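Lakbridge Workshop News, October 2019

Trying out the Udix hand kit
by Elīna Jõgi

Those of you who came to the March meeting will remember me going on (and on) about how hard it is to get good practice material for a robot arm. We have the arm. We have a fairly patient group of people who like the arm. What we have never had is an easy way of showing it how a job is done, short of one person sitting at the desk with the joystick while another shouts "left a bit, no, your other left". So when Tolov offered us the loan of a Udix hand kit for two weeks I said yes before I had finished reading the message.

For anyone new to this: the Udix is a gripper you hold yourself. You squeeze, the fingers close. A wide camera sits behind the fingers and records what they are doing, and small square markers near the base of each finger let the software work out how far open they are. You do the job with your own arms at your own speed, and the recording is what you teach the robot from later. The robot doesn't even have to be in the building, which is lucky, as ours was in bits on the bench for most of the first week while Vaher's replacement wrist joint was in the post.

It came in one box, with a pair of grippers, a charger, two cables and a printed booklet. Each gripper is 826 grams on our kitchen scales. That sounds like nothing, and for the first quarter of an hour it is nothing, and then you start to notice your forearm! I'd plan on swapping over often. We settled into turns of ten minutes or so, with the person resting looking after the recordings, and that suited everyone very well.

Setting up was quicker than I feared. You hold the gripper still, open and close it a few times, wave it slowly round the room so it can get its bearings, and off you go. The one thing I would underline twice is to fill the view with something it can hang on to. Plain dark cloth on every side is lovely for tidy pictures but gives the tracking very little to work with. Big bright shapes on the cloth help a great deal, and so does leaving some of the wall and ceiling showing over the top.

We began with blocks and cups, as everybody does, and by the first evening we were bored of blocks and cups. I wanted clothes. Clothes are the thing I'd most like our arm to get better at, and they are horrid: they fold over themselves, they slide, they look different every time you pick them up. Before the clothes, though, come the hangers, and I had badly underrated the hangers.
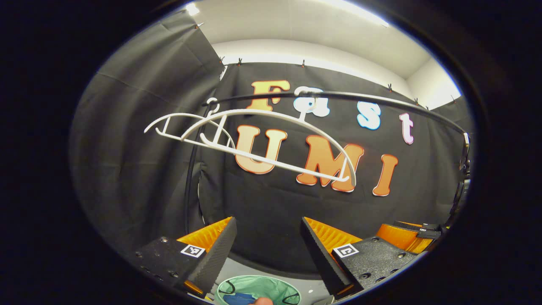 A hanger is thin and glossy and it swings. If you go for the hook, the rest of it twists away from you. If you go for the long bar you can get a good hold, but then the hook is pointing somewhere else entirely and you have to turn your whole wrist to bring it over the rail. With my bare hand I would roll it between finger and thumb without a thought. With two fingers that only open and close you can't roll anything, so you have to get the pick-up right in the first place. I found that fascinating. After an hour of it I had far more sympathy for the arm, and a much better idea of why our own attempts last winter ended with so many hangers on the floor.

The soft fingers are my favourite part of the whole kit. They are the bendy ribbed sort that wrap a little round whatever they are pressing on, and they come with a grippy pad on the inner face. On cloth they are a joy. You can take hold of a hem or the edge of a collar quite gently and it stays put. On thin plastic they are less sure of themselves, and I had the most luck coming in square to the bar with the very tips. Coming in at a slant, the bar tends to slip down towards the base, and once it's there you may as well let go and start again.

Then, on to jackets. We did a mixed bag: a thin cotton one, a padded one that fought back, a knitted thing of my own that I won't be using again for this, and a corduroy one that ended up as the favourite. Corduroy has enough body to keep its shape and enough texture for the pads to bite on. If you're planning something like this at home, start there and work down to the slippery linings.
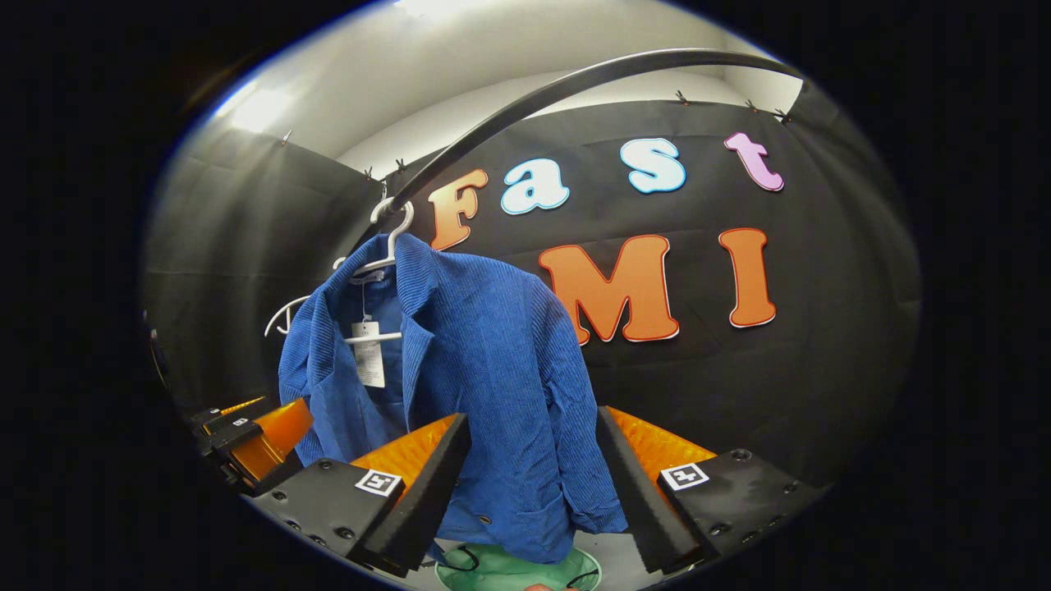 Blue corduroy jacket on the rail, between the gripper fingers.

Over the two weeks we made 767 recordings. After sorting, 264 of them were ones I'd be happy to train on. I was a bit crestfallen when I saw that number, but going through the rest was useful in its own way. A good many were simply too long, with the person stopping halfway to chat. Others had the gripper so close to the cloth that the camera saw one colour and lost its place. The software puts a yellow flag on those, and I wish it would make a noise as well, because you're not looking at the laptop when your hands are full. I have sent that to Tolov as a suggestion, along with a grumble about the wrist strap, which is too short to go over a jumper cuff.

Other grumbles, while I'm at it. The booklet covers one gripper in great detail and gives the pair half a page. Matching up the left and right recordings took me most of a Sunday until I found the setting that does it for you, three menus down. The charger has only one socket, so the second gripper waits its turn. And the carrying handle gets in the way of your thumb if you have small hands, as I do. I ended up holding it lower than the booklet shows, which worked fine but made the squeeze stiffer.

None of that stopped me enjoying it enormously. What I like best is how quickly a complete beginner gets going. My niece picked one up and was moving sleeves about within a minute, with no lesson from me at all. The recordings come out as ordinary video plus a plain table of positions, so you can open them with whatever you already use, and I had ours loading into our own training scripts by the second weekend. I haven't trained on them properly yet. The wrist joint is back on, the arm moves, and the jacket set is first in the queue, so there should be something to report in the next issue (good or bad, I'll print it).

The question is whether we should buy one. My own feeling is that a single gripper would do us for a first year, as most of the jobs on our wish list can be done one-handed. The pair is much more fun, and for buttoning or folding you would need it. Tolov sells them either way and the fingers can be bought as spares, a comfort to those of us who have met the door of the store cupboard.

The kit stays here until Friday of next week. If you want a go, bring something to hang up, the odder the better, and wear short sleeves because of that strap. I'm in from six most evenings. Please put the grippers back on charge when you finish, left one first, as its battery seems to run down sooner.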